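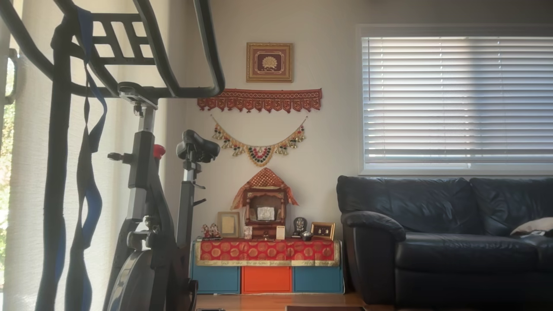
Flukine: notes on home shrine corners

Welcome, and thank you for stopping by! Flukine is a small collection of photos and written notes on the places people make for a shrine at home, and on all the ordinary furniture that ends up sharing the room with it. It covers almost 20 rooms so far, and each one has its own folder with a readme like this. You are in the folder called Brarkwood, which I have a real soft spot for.

What the folder covers

The wall and the storage unit together make up the corner, and I like to read it from the top down. A gold-framed picture with a maroon background hangs highest, then a red embroidered toran, then a beaded garland with little dangling ornaments. The wooden shrine has a peaked canopy with a patterned cloth over it, and it rests on a low cube unit under a red tablecloth. The cubes hold fabric bins in blue and orange, a cheerful way to keep everyday things close by (I have since copied the idea at home, with much less success in the color matching).

The exercise bike is listed under "shared furniture" and keeps its own entry. I know some people would crop it out, but a room where you pray and pedal in the same daylight seemed well worth writing down as it is.
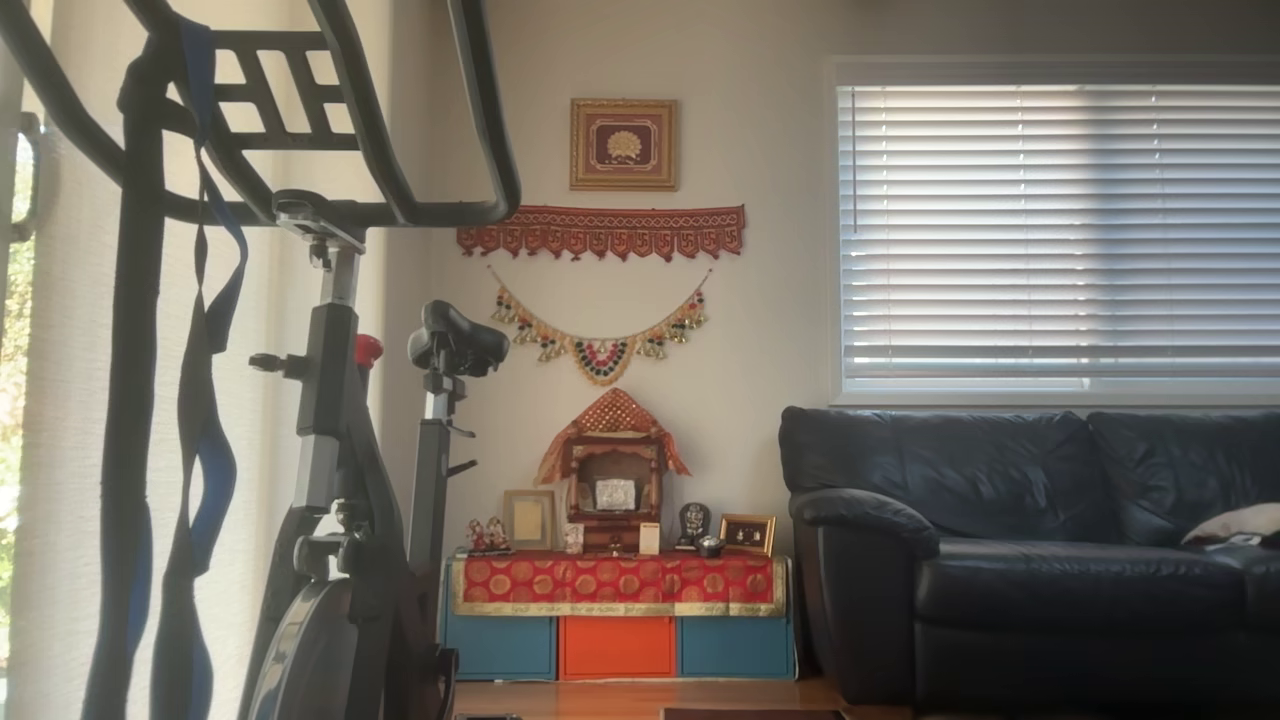 The table notes

Tables get a separate file, table.txt, with a line for the covering and a line for whatever is on it. The Brarkwood entry reads: pale sheet, soft creases, clear glass bowl, compartmented tray, small dark specks across the cloth. Iida Kuusisto and I went back and forth over that last bit, and we settled on "specks" and left it there. If you work on entries for other rooms, please do the same and use the plainest word you can stand behind.

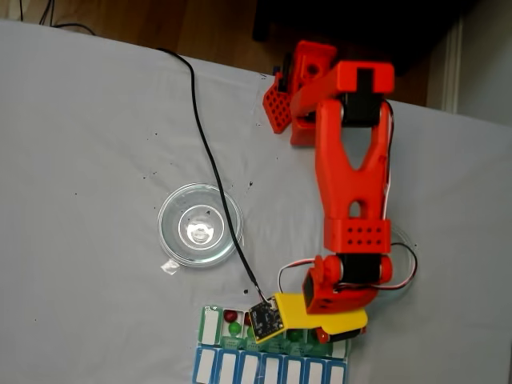
Words we use

Toran: a decorated hanging, often put over a doorway. We use the word for wall pieces too.
Garland: anything strung and draped, whether beads or flowers.
Bin: a soft or hard box that sits in a storage cube.

Known gaps

There are no measurements. The names of the deities are left blank until a household gives them to us, and I would much sooner wait than guess. The spelling of "toran" still varies in the older Lukumay folder, which I keep meaning to fix.

Using and sharing

Please feel free to use the notes for teaching or for your own reading, and mention Flukine if you pass them on. Corrections go to Natalina Monti, who reads them on Wednesday evenings with a pot of tea.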